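Piret Paulauskas planted the first rows at Anley with two grape varieties, both chosen for late budburst. The site drains well but sits in a frost pocket, and pruning is held back until the buds begin to swell.
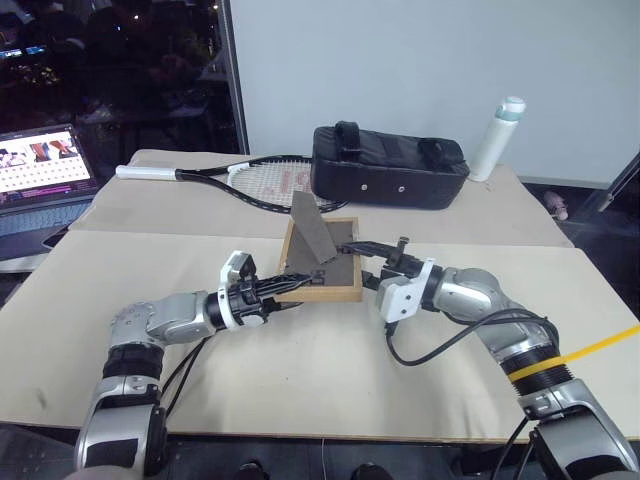
Picking starts before dawn in August and stops when the fruit warms. The white is pressed in whole bunches, settled overnight and fermented in old barrels of 195 litres. Last year's crop filled 2517 bottles, almost all of it sold through Estora, the importer run by Liam Lambert.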